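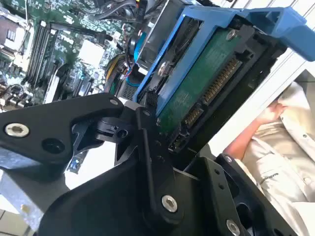
Which parts should be sorted first when an office desktop is dismantled for reuse? Hard drives in tool-free caddies come first, as they hold user data and must be logged separately.

The Vuvau batch held 190 towers. Each was laid on its side with the interior facing up.
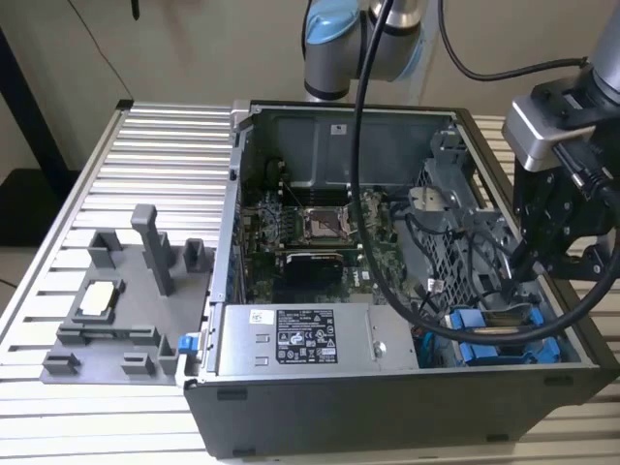
**Figure 2.** Open tower on the slotted worktable, with power supply, motherboard and blue drive carriers.

Drives stayed in their caddies until the serial number was recorded – loose drives were harder to match to a case. 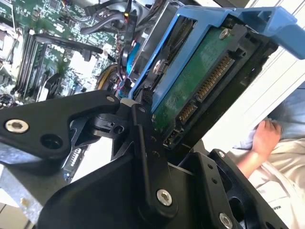 Cables near the drive cage were moved aside before the power supply was unscrewed.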